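Small business help > Branding and marketing

Renaming a regional brand before we start selling abroad: how much of the old name do we keep?

Posted by Kelly Tapley, 4 January 2023

Hi everyone! Long-time reader, first real post, and I'm excited to finally have something worth bringing to you all.

I handle marketing for Lestach, a family company that makes cleaning supplies for the kitchen: dish soap, scrubbers, cloths, a citrus degreaser that people get weirdly loyal about. We've sold in one corner of the Midwest for as long as I've been alive, and our customers are wonderful. They write us letters! On paper!

Last October we got our first serious interest from distributors outside the US, one in South Africa and one in Portugal, and now the owners want to "go global" (their words, said with a lot of arm waving). The trouble is the name. In our home market Lestach means something. Grandmothers know it. Outside of it, the name is just a sound, and the Portuguese distributor told us her buyers kept stumbling over the ending. She suggested we sell under a new name, Druvine, which she likes and which tested fine with her own staff.

We did a survey through our mailing list and got 2,479 responses, which thrilled me. Most people said they'd be sad or annoyed if the name changed here. Of course they would! But those are the people who already buy from us, so I don't know how much that tells me about Lisbon or Cape Town.

So I'd love to hear from anybody who has been through this. Do we run two names, one at home and one abroad? Do we go with Druvine everywhere and take the hit? Or do we keep Lestach and trust that people will learn it, the way Americans learned to say all kinds of foreign brand names once they liked the product?

A few details in case they matter. The logo is a script L in a circle and would not survive a name change. The packaging is yellow for the kitchen line and green for the bathroom line, and the yellow is the thing people describe when they can't think of the name ("the yellow one by the sink"). We have 11 products, and the distributors only want the kitchen ones to begin with. Budget is small. I have one designer two days a week and a printer who is patient with me.

Thanks in advance, I read this board with my coffee every morning and I've learned so much from you all!

Sumaiya Wickramasinghe

Oh, I love this one. I've worked on three renames, two good and one that still makes me wince, so let me give you everything I've got.

First thing, your survey. 2,479 replies is fantastic for a company your size and you should be proud of it, but please read it as a survey of affection. It tells you what you'd be giving up at home. For the export side you need to talk to people who have never heard of you, and it doesn't take many. When I was at Swanepoel (garden tools, hose fittings, that kind of thing) we paid for interviews with 270 shoppers across two countries and I'd say we had learned most of it by the time we finished the first forty or so. We asked them to read the name out loud, then to spell it an hour later with no help. Such a simple test, and so much fun to listen to! Half the names our agency adored died right there.

Second, be careful about a distributor picking your name. I'm sure she's great, and she knows her buyers far better than you do. But if she came up with Druvine and her company registers it in Portugal, you may find that your brand over there belongs to her. Before anything gets printed, have a trademark attorney check who can file it, in which classes, and get the filing done in your company's name. Do this even if you're leaning against the new name. It's the least exciting part of my answer and the part I'd underline twice.

Now for the good stuff. You wrote something in passing that made me sit up: people say "the yellow one by the sink." Kelly, that's gold! You have a color that works as a name, and color travels without an accent. A shopper who can't pronounce Lestach can still find the yellow one. 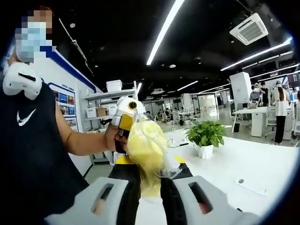 So my suggestion is to settle the color before you settle the name. Pick the exact yellow, write it down properly with print values for film, card and plastic, and use it on every kitchen product in every country from the first shipment. Ask for shelf photos from the Portuguese stores too, and check what else is yellow in that aisle. If a big competitor already owns yellow over there, you want to know now, and you may need to bring in a second color or a strong shape to stand apart.

As for one name or two, I'd go with a bridge. Keep Lestach at home exactly as it is. Abroad, try the product name in large type and the company name smaller, something like "Druvine by Lestach," and give it a couple of years. You'll see which word people use when they reorder. At Swanepoel we did this with a line called Jurkent, and the shops dropped the "by Swanepoel" part on their own inside a year, so we eventually let it go from the label and kept it on the back. No drama at all.

What you want to avoid is changing the name at home to match. Your home market is paying for this whole adventure, and those letter writers deserve better than finding a stranger on the shelf. You can always bring the names together later.

One more, about that script logo. Script is hard to read for anyone who learned a different handwriting style in school. Your circle might be fine, but show the L to people in both countries and ask them what letter it is. We had a J that a whole room read as a Y.

Good luck, and please come back and tell us how it goes!

hosefitting_dan

Just keep the name. People overthink this. If the degreaser is good they'll figure out how to say it. My wife buys a Polish soap and neither one of us has ever said it right, we just point.

Also get the shipping costs nailed down first. A bottle of soap is mostly water and you're paying to send water across an ocean. I'd look at whether you can send concentrate or have it bottled over there. That was a bigger headache for us than anything to do with branding.

MapleRowGoods

Agree with Sumaiya on nearly everything, and I want to add a bit on labels, having just come out the other side of it with a hand cream line.

Going abroad means your label needs room. Local language, importer's address, safety wording and symbols, and for some products the ingredients or a link to them. The rules differ by country and by product type, and a degreaser will have more to say than a sponge, so ask each distributor for their checklist in writing. Our beautiful front panel got squeezed down to a strip on the first try. We ended up with a peel-back label on the small sizes, and I'm so happy with it! It cost a little more per unit but it meant we could keep the front clean and let the color do the work.

Where it touches your question is that a "Something by Lestach" name takes up space too. Have your designer mock up the smallest product first, with all the required text in place, before you fall in love with anything. If two names don't fit on the smallest pack, you'll know which way to go.

And do the sponges and cloths early, if they're part of the first order. They have less text to carry, they weigh nothing, and they make a lovely cheap way for a new customer to try you. We gave away minis at a trade fair and people came back to the booth for the full size the same afternoon.

Kelly Tapley

You are all the best, thank you! I had no idea about the trademark thing and I've already emailed our attorney (she replied with a row of exclamation points, so I guess it was a good question to ask). Dan, fair point on the water, I'm passing that along to our production manager, who has been muttering the same thing.

I'm going to try the read-it-out-loud test with the South African team first, as they've offered to set up calls. And I spent my lunch hour staring at yellow swatches. We have been printing at least two different yellows for years and I never noticed until I put the dish soap label next to the scrubber sleeve. Fixing that goes first on the list!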